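Votes Carried: A Classroom Kit on the Women's Suffrage Movement

Lererholm History Kits
Grades 8 to 12, also used in first-year college survey courses

Most of us got one afternoon of suffrage history in school. There was a march, a banner, a couple of portraits in oval borders, and then the vote arrived. This kit is for teachers who want to spend real time on it, and we've had a wonderful time putting it together!

Votes Carried covers the state campaigns in the American West, the long years of petitions before them, and the arguments inside the movement over who was being left out. Albane Texier wrote the units and Hideaki Yokoyama edited the source readers. Both of them have taught this material to teenagers, and you can tell (the discussion prompts are short, and they go somewhere).

What's in the box

80 document cards, printed on heavy stock, with the source and the date on the back
4 source readers, one for each unit
A teacher's guide with lesson plans, background reading and a glossary
A fold-out timeline for the wall
Blank petition sheets, which students fill in for the Unit 2 debate

How the units run

Unit 1, Before the Campaigns, looks at property law, church meetings and the antislavery lecture circuit. Unit 2, Petition and Parlor, is about door-to-door work, and it's the one students talk about afterward. They have to gather signatures in class for a cause they drew from an envelope, and some of them find out how hard it is to ask a stranger for anything. Unit 3, Whose Vote?, takes up Black women's clubs, Native citizenship and the immigrant women the national leaders often ignored. Unit 4 follows the ratification fights and what came after, including the many women who still could not vote.

The whole set takes 21 class periods if you teach everything. You can also pull out a single unit and it will stand up fine by itself, though Unit 3 goes better if the class has seen at least a few of the Unit 1 cards.

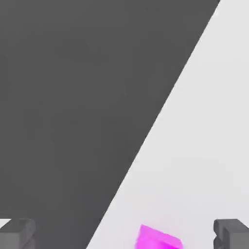

The document cards

We are very fond of the cards. They hold letters, handbills, minutes, newspaper notices and quite a few complaints from people who wanted the whole business to stop. The anti-suffrage cards are mixed in with the rest and carry no special label, so students have to read closely and decide for themselves what the writer is after. Spelling and punctuation are left as they were. Where a word has changed its meaning, the glossary picks it up.

From a teacher

"My juniors came in thinking these women were either saints or snobs. By the second week they were arguing about particular people, with the cards in their hands. I had to push them out the door at the bell." Chiharu Shibata, U.S. history

Ordering

Kits ship flat in one carton. The readers and cards can be reordered separately, and the petition sheets may be copied freely for your own classes. Schools ordering for a whole department should write to Mio Oshima at the Lererholm office. The next printing is due in October, with a corrected timeline and a longer reading list.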